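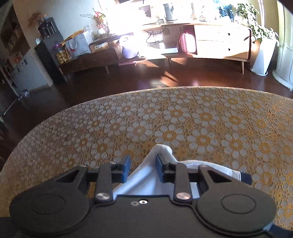 Flerell started in October with a borrowed table and 15 bags of kids' clothes in Kaede Kawaguchi's garage. Kaede and Musa Tijani were neighbours on Matsuda Street and both sick of seeing good stuff go to the tip. So we wash it, mend it, pass it on. Mostly everyday gear – school polos, trackies, plain white things with a bit of navy trim that'll go with anything. Winter coats if we're lucky. No charge to families, no forms, no questions about income.

These days we're in the old Stodholm hall, round the back near the bins (ring the bell, it's loud). Open 3 mornings a week, hours are on the door. We sent out 3,661 pieces last year. Biggest single day was 300, just before school went back, and we ran out of size eights by ten o'clock.

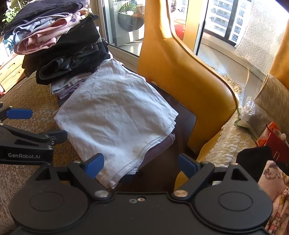
Folded and waiting, in a pile with a bit of a lean.

What we take: clean clothes, newborn to size 16. Shoes if theres wear left in them. Odd socks go in the rag tin. What we can't take: car seats, cot mattresses, anything mouldy. Please don't leave bags outside overnight, they get rained on and then it's a trip to the tip for us.

Mending is Thursdays. Zips, hems, knees. Musa does buttons and teaches anyone who wants to learn – bring your own mug, cups are short. Nosano Laundry does our big loads at mates' rates, thanks heaps to them.

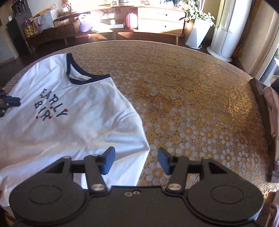

White tee, navy neckline, little red hearts between the letters.

Want a hand with uniforms? Ring or drop in, tell us sizes and favourite colour. We'll put a bag togther and you can pick it up or we'll drive it over.

Share 15 | Comments 3

Get our newsletter! Enter your email to subscribe.

Deb: do you take school hats?
Flerell: yes, any school
Pru M: Got a whole winter's worth for my two. Thankyou so much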